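Two sets of fingers and one Bulls jersey

I caught Merike Ots on a Wednesday, between two rounds of finger swaps, and she talked the whole time without putting the hex key down. She has been comparing gripper fingers for Prurnis since October, mostly on clothes, mostly on the couch.

"People always ask why I don't use a proper table," she told me. "But laundry lives on couches! The padding gives, so you can push a fingertip in and get under the cloth. On a hard top you just skate."

Her favorite test piece is a red Bulls jersey, and I get it now. The trim around the armholes stands up a little, so there's something to go after, while the body of the shirt just slumps wherever it wants.

"One hand pins, the other one comes in for the far side," she said. "If the pinning hand is lazy, the whole shirt walks."
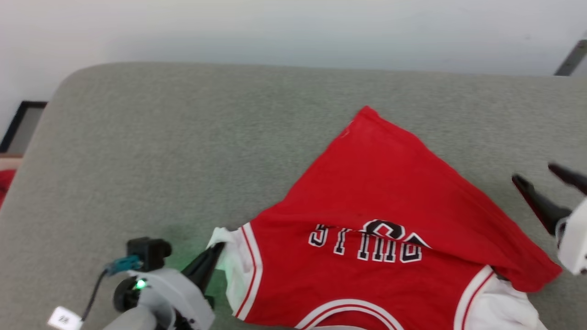

Blunt tips or thin ones?

I expected a quick answer here and got a long one. Merike ran 33 folds with each set, and she likes the blunt tips better for cloth, even though the thin ones looked great on paper (and on small boxes, she admits).

"The thin set dropped the shirt 7 times – and twice it picked up the couch instead," she said, laughing. "The blunt ones are slower to get hold of an edge. I can live with slow."

The wrist cameras were a bigger argument. Rasmus Lepik, who writes the controller, wanted them angled out toward the work. Merike wanted both fingertips in view, always, with the weave of the fabric between them. She won that one.

"When the hand is open over bare cushion and the shirt is way off to the side, I want to know it right then," she said. "From the head camera I'm guessing at depth. Black on gray, good luck." 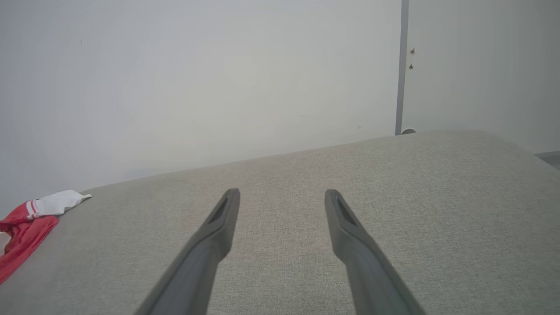 Words: Baiba Zariņš, for the Ramdale workshop pages

So what would she change? Softer pads, first of all, and a shorter cable run on the left arm. She'd also like Rasmus to slow down the closing move near the end, which he says he'll do once she stops changing the fingers on him.

"Fair," she said, and went back to her screws.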